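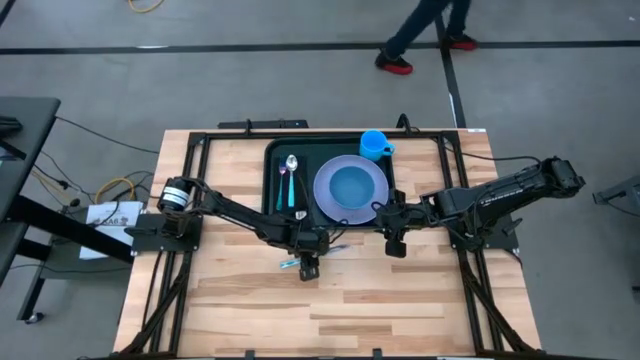

Tray setting with plate, bowl, cup, fork and spoon.

Garkex Meal Service Study
Progress report to the Clanivora Fund
Reporting period 3
Submitted July 23, 2018, by Guilan Hou, project lead

1. Status

The project is on schedule for all work packages except WP3 (kitchen records), where data entry is behind by 11 working days. Spending is within the approved budget. No change to the end date is requested.

2. Background

The study measures how much food is returned uneaten from resident meals in eight care homes, and whether a change in serving time and portion size reduces that amount without lowering energy intake. Baseline weighing was completed in the previous period. The present period covers the first phase of the changed meal schedule, in which the evening meal is served later and the midday portion of starch is reduced, with second helpings offered at the table.

3. Work completed

WP1, Recruitment. A total of 693 residents are enrolled. During the period 61 residents left the study, most through transfer to another home or to hospital. The enrolled total is given after these departures. The sample remains large enough for the main comparison. It is no longer large enough for the planned subgroup comparison of residents on soft diets, and we propose to report that group descriptively.

WP2, Weighing. Served and returned weights were recorded at the midday and evening meals in all homes. Scales were checked against reference weights at the start of each recording week. One scale at the Kozłowski home drifted outside tolerance and was replaced. Evening records from that home for the affected week have been excluded. The midday records were taken on a different scale and are retained.

Liquids are weighed separately from solids, as in the baseline. Soup caused difficulty at two homes where staff had been adding leftover soup to the solids container. Written instructions were reissued and the container lids are now labeled. The error was found early, and the mixed records can be identified by date.

WP3, Kitchen records. Daily production sheets have been collected from every kitchen. Entry into the Zimum database was delayed when the import template rejected sheets with more than one menu option per meal. The template has been corrected. Entry resumed with the oldest sheets, and the backlog should be cleared in August.

WP4, Staff interviews. All interviews planned for this phase were held and transcribed. Coding has started. The subject raised most often is the later evening meal, which kitchen staff generally accept and care staff find harder to fit around the medication round.

4. Preliminary observations

No outcome figures are released in this report. The statistical plan requires both phases to be complete before returned weights are compared with baseline. From the interviews, the offer of second helpings is being applied unevenly. In some dining rooms it is made to every resident, in others only to those who ask. We have added a short check sheet so that the difference can be taken into account in the analysis.

5. Deviations and risks

Staff turnover in the kitchens remains the main risk to data quality. New staff receive the weighing instructions on their first shift, but supervised practice has not always followed in the same week. The field team now visits any home with a new cook before the next recording week.

A second risk is menu variation. One home changed its supplier and with it the size of the bread rolls. Standard weights for the new rolls have been entered and the old values closed.

6. Budget

Transport costs were above plan owing to the additional site visits. Transcription costs were below plan by a larger amount. We request permission to move the unspent transcription funds to transport. No additional funding is sought.

7. Work for the next period

Complete entry of the production sheets.
Begin the second phase of the changed schedule in all homes.
Finish coding of the first set of interviews.
Submit the revised analysis plan, with the soft-diet group removed from the formal comparisons.

A written response on the budget transfer is requested before the second phase begins.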